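Old Desktop Towers: Your Questions Answered

We love a good old tower at the Closska repair room, and we get asked about them constantly. Bring yours in, lid on or lid off!

Do I need to take anything out before I drop it off?

No, leave it whole if you like. If you're keen to have a go yourself, lay the tower on its side, take the side panel off and have a proper look around. It's a great way to learn what's in there.

Which bit is the hard drive?

In plenty of office towers it's a 3.5-inch drive sitting in a coloured plastic caddy, in a bay near the front of the case. Blue is a favourite colour for the parts you're meant to touch (caddies, latches, little tabs), so look for those first.

What will I see when the side comes off?

More cable than you expect! The green board is the motherboard, and the grey box with the label in the first two photos is the power supply. 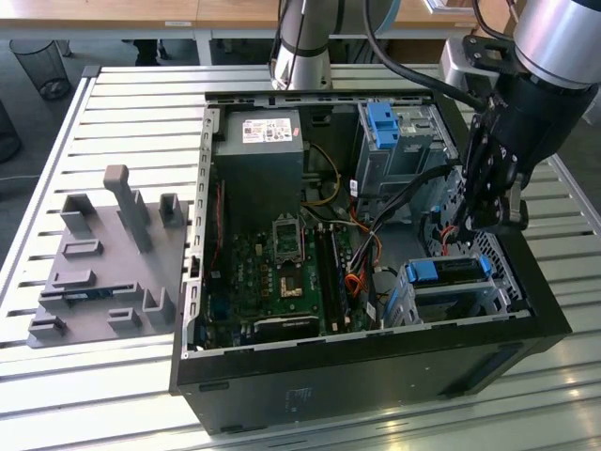
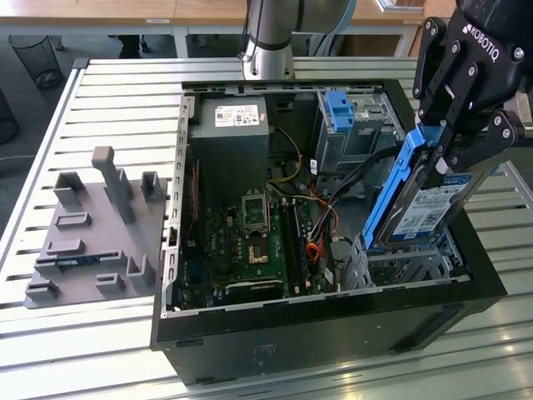
The drive is partly lifted out in its blue caddy in the second one. 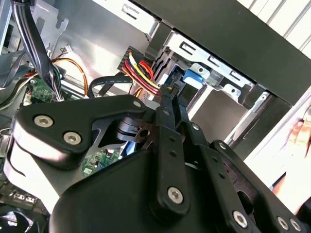
Is it safe to pull a drive out myself?

Yes, once the computer is switched off and unplugged at the wall. Unplug the data and power cables from the drive, then ease the caddy out by its tabs. If it sticks, have another look for a cable you've missed. Please leave the power supply closed up, always.

What happens to my files?

You choose. Keep the drive, or fill in a pink slip and Marisol Rosenthal will wipe it for you. Wiping a big one can run overnight.

The processor is gone from mine. Do you still want it?

Absolutely, an empty socket doesn't put us off one bit. Memory, drive caddies and cables all find a second life, and Živko Ionescu is forever hunting for spare caddies in any colour.

Do you take laptops and monitors?

Laptops yes, with their chargers please. Monitors go to our friends at the Britbridge depot, who have the space for them.

How many have you done so far?

2271 towers through the door, and 2141 of them stripped or fixed. We had a party when we hit 2000 (there was cake shaped like a keyboard) and we'd happily do it again!

Contact Closska | Copyright Closska Repair Room | Back to top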